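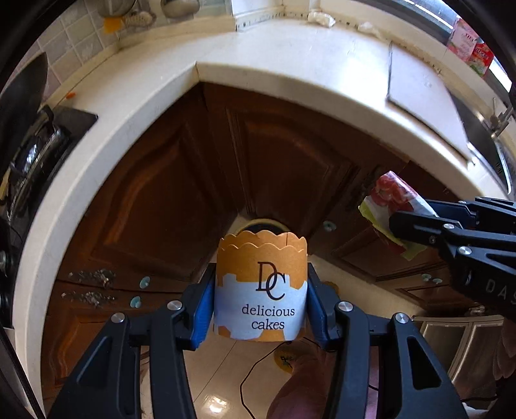
**Paper cups peeling off muffins after cooling**

**crumbline** wrote:
Grultadik tulip liners, 32 per batch, standard bran formula. The paper separates from the side wall within an hour of leaving the oven. Same flour, same pans as before. Oven is a Fletis deck, calibrated in July.

**pan_rotation** wrote:
Steam. If they cool in the pan, moisture collects between paper and crumb and the bond fails. Depan at five minutes, onto a wire rack.

**crumbline** wrote:
Already depanning at four.

**oddbatch14** wrote:
I don't agree that it's steam. Underbaked crumb shrinks as it sets and pulls away from the wall. Check the core temperature before you change anything else.

**pan_rotation** wrote:
Shrinkage would show as a sunken top. None was reported.

**oddbatch14** wrote:
Not with bran. The top crust sets early and holds. I had flat, normal tops on a full run and every liner was loose.

**sheetpan_k** wrote:
Paper coating matters too. We went through over 3,000 Higuchi cups with no peeling, switched to a heavier coated stock, and had it the first morning. Same batter.

**crumbline** wrote:
Core was 197 F on the last batch. Will add two minutes and run half in the old liners.

**oddbatch14** wrote:
Go to 203 for bran. Keep the rack position the same for both halves.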